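The Dumpling Trials

Damir Ionescu had been asked to choose between two finger pads, and he had been given until the end of the month to do it, and he had chosen within the first hour. The rest was paperwork.

The pads were both blue. This was the first difficulty. One set came from Halilović, who moulded them in a shed behind his house and sent them in margarine tubs, and the other came from Zuronura, who sent them in foam with a certificate. Out of their packaging they were the same colour and very nearly the same shape, and Damir had already mixed them up once.

"You could write on the back," said Ina.

"That would change the stiffness."

"With a pen?"

He wrote on the back with a pen.

The protocol had come down from the Plillalby office as a spreadsheet with 220 rows. Each row was a grasp. Each grasp had a column for slip, a column for deformation and a column headed Feel, which wanted a whole number. Damir had rung to ask what Feel meant and been told to use his judgement, by a man who plainly regretted having any.

They did the hard things first. The stapler was fine with either pad. The mug was fine. A boiled egg was fine with the Zuronura pads and became a different kind of egg with Halilović's, though Ina had been squeezing at the time and took it personally.

"Again," she said.

"We've only got the one row for egg."

"Then put me down as an outlier."

By row 118 they were onto soft goods, which everyone hates. Soft goods do not slip so much as lose interest. A sock will sit in a gripper quite happily until you write "held" in the column, and then it goes. Ina's view was that the pads should be judged on socks alone and the remaining rows sent back. Damir's view was that he was paid by the row, more or less, and that she should pick up the dumpling.

It was a stuffed dumpling with a face on it, and it had been nothing but trouble. The filling moved about. If you took it by the middle it leaned, and if you corrected for the lean it leaned the other way, grinning. Damir had come to believe it was the only honest instrument in the building. The stapler flattered everybody.

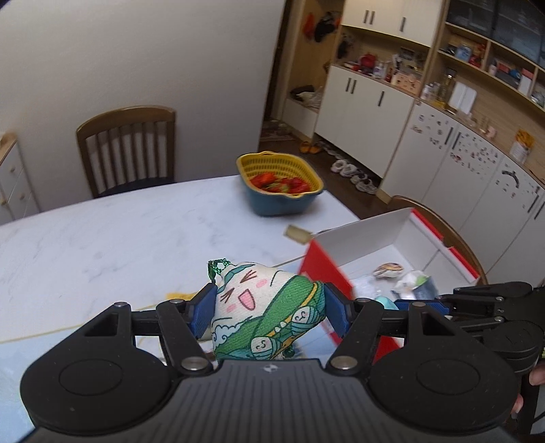
The dumpling, under examination.

"It's leaning," said Ina.

"It always leans. Is it slipping?"

"How would I know? It's got its eyes shut."

He bent down until his nose was level with the pads. They had it by both sides, the texture pushed well into the cloth, and the dumpling looked as if it had just heard a very good joke about spreadsheets.

"Feel?" he said, pencil ready.

"Seven."

"Last time you said four."

"Last time I hadn't had lunch."

He put down seven. Then he scrolled up and looked at the four for a while, and thought about Halilović in his shed, and the margarine tubs, and the note in each one that said only "Better now".

"Which pads are these?" he asked.

Ina turned her wrist as far as it would go and squinted — first at one pad, then at the other.

"This one's got an H on it," she said.

"Good."

"And this one's got a Z."

Damir laid the pencil down beside the keyboard. Somewhere above them in the spreadsheet were all the rows they had done since lunch, with their whole numbers standing in a neat column.

"How did it hold, though?" he said.

"Beautifully," said Ina. "Best yet."

He added a row.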